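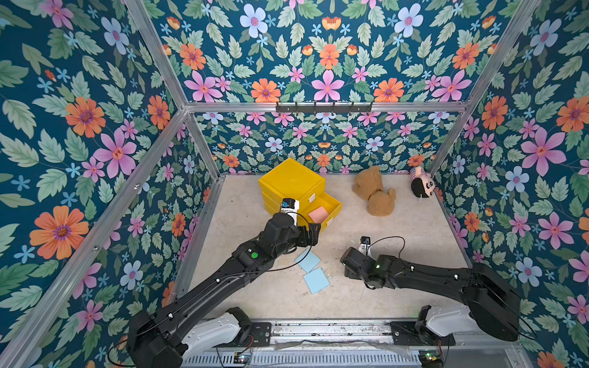 Wallpapered Room Checklist, Before and After Hanging
June | By the Haddadin Interiors site desk
14 shares | 3 comments

Used on the Cluvgate rental units. Mark each line OK, FIX or N/A and write a comment for anything that isn't OK.

BEFORE HANGING

1. Power to the room off at the panel, outlet covers removed. OK.
2. Old paste washed off, walls dry to the touch. FIX. Unit 709 still tacky by the closet. Wash again and leave overnight.
3. Holes filled, sanded and primed. OK.
4. Stained or musty drywall reported before covering. FIX. Brown ring under the bathroom vent line in 709. Do not paper until the leak is found.
5. All rolls from the same batch. OK. Checked labels against the Corurier packing slip.
6. Ladder feet and locks checked. FIX. One foot pad missing. Ladder tagged and taken out of use.
7. Paste buckets have lids, walkway clear. OK.

AFTER HANGING

8. Seams flat, no lifting at corners. FIX. 2 seams open behind the door. Reglue and roll.
9. Pattern lines up at eye level. OK. A small mismatch over the door frame is allowed.
10. Large prints not cut badly at inside corners. OK.
11. Paper trimmed back from outlets and switches, nothing tucked behind the plates. FIX. Kitchen switch, left side.
12. Paper kept clear of baseboard heaters. OK.
13. Wall hooks and racks fixed into solid backing, not just through the paper. OK. Pulled by hand, no movement.
14. Vents and smoke alarm uncovered. FIX. Alarm still has the dust bag on. Remove it and press the test button.
15. Blades in the sharps tin, none left on sills. OK.

Reinspect items 2, 4, 6, 8, 11 and 14 before handover.

COMMENTS (3)

papermill32: For number 5, write the batch number on the back of the closet door. Saves digging when you need a patch.

dgr_west: We use Zoketon paste and it needs longer than overnight on cold walls. Same checklist otherwise.

tall_order: Does 12 cover radiators too? Ours are the old upright kind.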